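Rapport d'avancement — deuxième période
Projet « Tables de quartier », association Fimano
À l'attention de Nuala Costello, chargée de suivi, Fonds Skokport 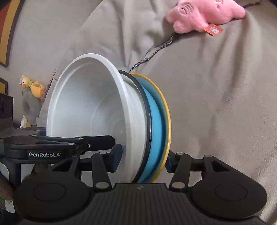

Vaisselle : bol blanc, bol bleu ciel et assiette à bord jaune moutarde.

Chère Madame Costello,

Je vous adresse le rapport de la deuxième période, qui couvre les mois de mars à juillet. Je l'ai rédigé avec l'aide de Darragh Ó Ceallaigh pour la partie budgétaire. Je vous prie d'excuser le retard de l'envoi : nous avons attendu le dernier relevé du fournisseur de gaz, qui est arrivé seulement après la clôture des comptes.

1. Rappel de l'objectif

Le projet vise à proposer des repas du midi à prix modéré aux personnes âgées qui vivent seules dans le quartier Sárközi, et à maintenir par ce moyen un contact régulier avec elles. La convention prévoit deux services par semaine dans la salle de la rue du Lavoir, ainsi qu'un portage à domicile pour les personnes qui ne peuvent pas se déplacer.

2. Activité de la période

Nous avons servi 1406 repas, portage compris. Le nombre de personnes inscrites est maintenant de 44. La fréquentation de la salle a été bonne au printemps, puis elle a baissé pendant les semaines de forte chaleur, quand plusieurs habitués ont préféré rester chez eux. Pendant ces semaines nous avons avancé l'heure du service à 11 h 30, ce qui a été apprécié, et nous pensons garder cet horaire pour tout l'été prochain.

Le portage concerne 15 personnes. Il est assuré par Cillian Nic Giolla, avec le véhicule prêté par la mairie. La tournée est devenue un peu longue depuis l'ouverture du chantier de voirie, car il faut contourner toute la place par le nord. Deux bénéficiaires ont signalé que leur repas arrivait tiède. Nous avons donc acheté de nouveaux caissons isothermes et inversé le sens de la tournée ; depuis, nous n'avons pas reçu d'autre remarque à ce sujet.

Les menus sont établis chaque mois par Bláthnaid Moynihan, notre cuisinière. À la demande des convives, la soupe est revenue au menu même en juin. Les plats sans sel restent pour nous une difficulté : ils demandent une cuisson séparée, et la cuisine dispose seulement de quatre feux.

3. Approvisionnement

L'accord avec la coopérative Fukeck est entré en application au mois d'avril. Elle nous livre les légumes et une partie des fruits. La qualité est satisfaisante, mais les quantités livrées ne correspondent pas toujours à la commande, surtout pour les carottes et les poireaux. Une réunion avec la coopérative a permis de fixer un délai de confirmation — la veille avant midi — qui est globalement respecté.

Pour le poisson, nous n'avons pas encore trouvé de solution dans la limite de prix inscrite à la convention. Nous continuons de l'acheter surgelé.

4. Ateliers

La convention mentionne des ateliers sur l'alimentation après 70 ans. Nous en avons tenu quatre, animés par le diététicien Aslak Blomqvist. Le plus suivi a porté sur la lecture des étiquettes, avec 12 participants. Celui sur l'hydratation a dû être déplacé deux fois. Plusieurs personnes ont demandé un atelier sur la cuisine pour une seule portion, qui n'était pas dans le programme initial. Nous souhaitons l'ajouter à l'automne, sans coût supplémentaire pour le Fonds.

5. Budget

Les dépenses de personnel sont conformes aux prévisions. Les achats alimentaires sont légèrement au-dessus, à cause des produits laitiers et de l'huile. Le poste de l'énergie dépasse également la somme prévue, mais ce dépassement est compensé par la ligne « location de salle », la mairie nous ayant accordé la gratuité jusqu'à la fin de l'année. Le tableau détaillé et les copies des factures se trouvent en annexe.

Nous sollicitons votre accord pour transférer le reste de la ligne « communication » vers la ligne « petit équipement ». Les affiches ont coûté moins cher que prévu et nous avons besoin d'un deuxième chariot de service.

6. Points de vigilance

Le contrat de Cillian Nic Giolla se termine en décembre. Une personne doit être formée à la tournée avant cette date, de préférence en double pendant deux semaines. Nous avons publié l'annonce en juillet et reçu pour l'instant trois candidatures.

Le contrôle d'hygiène annuel a donné un avis favorable, avec une demande : remplacer le joint de la porte de la chambre froide. La pièce est commandée.

7. Prochaine période

Le questionnaire de satisfaction sera distribué en octobre, en gros caractères, et par téléphone pour les personnes du portage. Ses résultats figureront dans le rapport final. Je reste à votre disposition si vous voulez assister à un service ; il suffit de nous prévenir deux jours avant.

Avec mes salutations respectueuses,

La coordination du projet, Fimano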